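Re: [bimanual-learning] Reset order and the "which arm" problem
From: Svetozár Hrnčiar
Date: July 2025

Hello all,

thank you for the comments on my earlier message. I answer the question about arm choice first, and the question about the numbers after. These are views of our station with both grippers open, before a pick from the blue container: 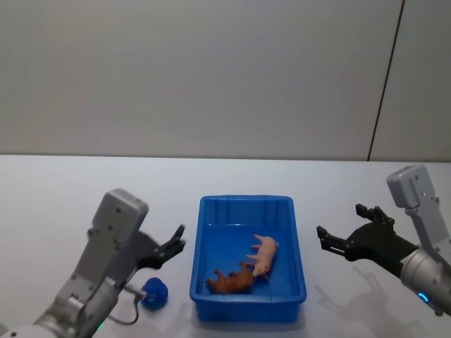
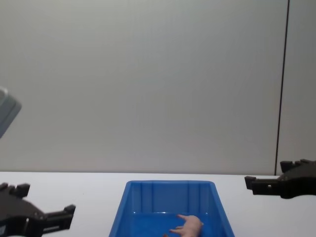
Both views: two-arm station, blue container between the grippers, nothing held.

Yeom wrote:
> I am not convinced that the arm choice should be learned at all.
> In our Tuvstead runs we used a fixed rule (nearest gripper goes
> first) and it was good enough. Did you compare with this? Also,
> how many demonstrations did you use, and did you count the
> hesitations as failures?

Yes, we compared. The nearest-gripper rule is our baseline and it is stronger than I expected. It becomes weak in one situation: when the objects lie near the middle of the container, or when two of them touch, like the two toy animals in the first picture. Then the distances are almost equal, and a small error in the position estimate changes the decision from one frame to the next. One arm starts, stops, and the other arm starts. We call this "flicker" in our notes, maybe there is a better word.

Our change is small. The policy predicts the arm together with the grasp, and the arm choice is then kept for 12 control steps, unless the predicted grasp moves out of the reach of that arm. We did not change the loss or the network.

About the data: we used 700 demonstrations, all by teleoperation. The evaluation has 126 trials per method, with the same list of start positions. A hesitation is not a failure for us if the object is finally lifted and placed. We log it separately. I understand that at Ollton they count it differently, so please do not compare our table directly with theirs.

The result in short: with the fixed rule 70 trials had at least one flicker. With the held choice it is 12. The success rate is better too, but the difference is small and I would not build a claim on it — we need a second set of objects first. Soft objects are the hard case, and there I still see grasps that close too early.

The Stitora config from March has the old value for the hold length. Please take the one from the current branch, or set it by hand.

One question back to Yeom: was your distance measured from the fingertips or from the wrist? In our code it was the wrist until March, and this alone explained a part of the flicker.

Best regards,
Svetozár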